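Participants wanted for household chore sessions, Vatport

Can a machine tidy a desk, or put a thing back in the drawer where it belongs? Today the fair answer is: sometimes, and slowly. Kofler is looking for 18 people who will do such small chores with a pair of hand-held grippers, so that our software can learn from how people move.

You do not need technical knowledge. You need two steady hands and some patience - the same drawer may be opened many times in one morning. You must be 17 or older; participants under 18 bring a signed letter from a parent.

Sessions take place in June at our rooms in Rilley, from 9 in the morning, and last three hours with two breaks. Each person comes for six sessions and receives 849 in total, paid after the last one. Travel inside Vatport is paid separately.

Please wear closed shoes and short sleeves. To apply, write a few lines to the Huvow project desk, room 44, and tell us which mornings you are free.

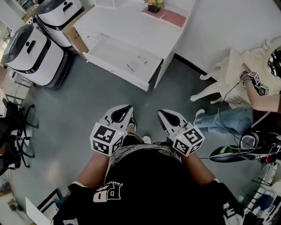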